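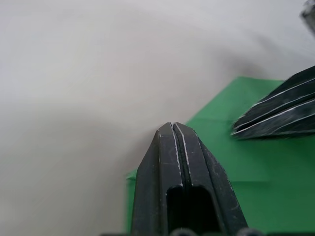

Fergal Carroll wants it noted that the dropouts started before the April firmware, so the update on its own can't be blamed. His log has the Betwood adapter losing the link twice on the old build. Fine, noted.

26th August

Screen mirroring bench, second pass. Two adapters left, Betwood and Praniner, both on the small projector's HDMI input, USB power from the wall supply. The projector's own USB port sags under load and I've stopped using it.

Source was the Flustard tablet, mirrored at 1080p, same test clip looped. Router on channel 6 for the first run, then 5 GHz for the second.

Betwood: connects on the first try, then drops when the tablet goes looking for other networks. Turning off background scanning on the tablet stopped it for the rest of the run. Lag 128 ms with game mode on. Without game mode I didn't bother, the pointer is unusable for slides.

Praniner: slower to pair, asks for the PIN every time even with "remember" ticked. Held the link for the whole 5 GHz run. The log shows 3,897 dropped frames, nearly all in one block when Aoife was copying files over the same access point. Need to repeat with the network quiet before that number goes anywhere.

Audio on both drifts late against picture. Praniner has an offset setting, buried under Display – Advanced – Sync. Betwood has none that I can find.

Mairéad asked about protected video. Both go black on it with the cheap splitter in line. Splitter out, Praniner plays, Betwood still black. Probably an HDCP version mismatch, not checked.

To do:
Repeat Praniner on a quiet network.
Try Betwood with the short HDMI extender, its case blocks the next port.
Get the 4 m cable back from Cosimo.
Ask Fergal for the raw log, his summary has no timestamps.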